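Ticket 2792 – Titis tray: corner cups have different height, cover does not lie flat
Product: Titis square tray, white, with corner cups
Opened by: Mi-kyung Yoo
Assigned to: Chukwuemeka Oyewole (Plostent support)
Status: Waiting for parts

First message, 9:10

Hello,

We received the Titis tray in February and put it on the black table, in the place where the old one was. The tray itself is in good condition. The walls are straight and I found no crack. My problem is with the cups in the corners. According to the leaflet, all the cups should end at the same level, so the flat cover can rest on them. With our tray the cover touches at the back right and stays up there, and at the front there is a gap which I can put my finger through.

I tried already the following, in this order:

Turned the cover by a quarter, then again. The gap stays at the front of the tray, so I believe the cover is straight.

Moved the tray to another part of the table. No change.

Pressed on the back right cup with my palm. It does not go down. I did not want to press harder.

I checked also the packing list. It says lot 337 for the tray, but for the cups there is no lot written. 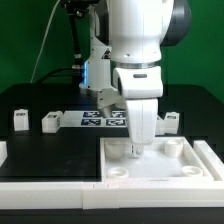 5 min read

Please look at the back right cup and compare it with the two near the front wall. The front ones are only low rings with a round recess on top, and the back one is clearly taller, with its opening on the top. I first thought the front ones were pushed in too deep, but they sit well on the floor of the tray and I cannot pull them up.

My question is which height is the correct one. If the low ones are correct, I need another cup for the back. If the tall one is correct, I need new ones for the front.

Kind regards,
Mi-kyung Yoo

Reply from Chukwuemeka Oyewole, 10:25

Hello Mi-kyung,

Thank you for the clear report. There are two sets of cups for this tray, the tall set and the low set. Both are correct parts, but they should not be mixed in one tray. The tall set is for use with the flat cover. The low set is for use without a cover, when people want to reach in from the side.

Could you please check these points:

1. Is there a small letter under the rim of each cup? T is tall, L is low.
2. Does the tray stand firmly if you push one corner down?
3. Do you use the cover every day, or only for storage?

Please do not glue anything for the moment.

Chukwuemeka

Reply from Mi-kyung Yoo, 11:40

Hello Chukwuemeka,

1. I used a small mirror and a lamp. In the front, both have L. The back right has T. The back left I could not read well, the letter is very weak, but when I put a ruler over from the back right one it touches both. So I write it down as T, with a question mark.

2. The tray moved a little on the table. I lifted it and there was a crumb of dry tape under one side. I cleaned the table top with a dry cloth and now the tray is firm. The gap under the cover is the same as before, so this was a separate thing and a small one.

3. We use the cover only at the end of the day, against dust. During the day the tray is open and we put white cubes in it and take them out again. The cubes have printed black and white squares on the faces, and we would like to keep these prints without scratches. My colleague Dong-geon Ji asks if the tall cups can rub on the prints when a cube is put down near the corner.

Mi-kyung

Reply from Chukwuemeka Oyewole, 13:05

Hello Mi-kyung, hello Dong-geon,

The rim of the tall cup has a sharper edge than the low one. If a cube is put down straight there is no contact. If it leans on the rim it can leave a thin line on the print, mostly when the print is a sticker and its corner is already lifting. I would keep the cubes toward the middle of the tray floor, and put the ones that are waiting on the table next to it.

For the table surface itself I have no advice, it is not our product. Pava table mats are used by other customers, but a mat under only one side will make the tray rock again.

Chukwuemeka

Internal note, added by Mi-kyung Yoo for our side

Dong-geon and I agreed on how we arrange the table until the parts come. The waiting cubes stay on the black surface in one row, beside the printed sheet, and do not go in the tray together. The sheet with the four square tags stays where it is now. Please do not move it when you wipe the table. Lift one edge, wipe, and lay it back – if it has a fold, tell Ok-hee Ok and she prints a new one.

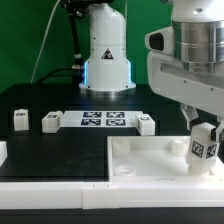
For the cover we have a temporary solution. Young-sook Seol cut two strips of felt and laid them on the front cups, and the cover is now almost level. It is not pretty but the dust stays out. The felt must be taken off in the morning. Yesterday it was forgotten and one strip fell on the tray floor, and a cube was standing on it, a little inclined. Only the strip was at fault, the floor of the tray is flat (I put the ruler on it in both directions).

Regarding the price: the full tall set is cheaper to order than single cups, so I asked for the full set. Rácz, our usual parts shop, has the same set on their page but they say about 1000 pieces are on back order, so I stay with the supplier.

Message to support, 15:20

Hello Chukwuemeka,

We decided for the tall set, all corners. Could you please confirm:

– that the low cups can be removed without a tool, or which tool we need
– that we may keep the low ones, in case we stop using the cover
– that the letter on the new ones will be readable

Mi-kyung

Reply from Chukwuemeka Oyewole, 16:00

Hello Mi-kyung,

The low cups are held by a quarter turn. Turn to the left while you press down, then lift. No tool is necessary. If one does not move, warm it in your hand for a minute and try again, and please do not use pliers on the ring.

You may keep the low set. I have asked the store to check the letters before packing. I set the ticket to waiting for parts and I will write again when the parcel has left.

Chukwuemeka

Last update, Mi-kyung Yoo, 16:30

Thank you. Both front cups turned as you described, the left one only at the second try. I put them back for now so that the felt has something to lie on. The ticket can stay open until the new set is in and the cover has been tried on it.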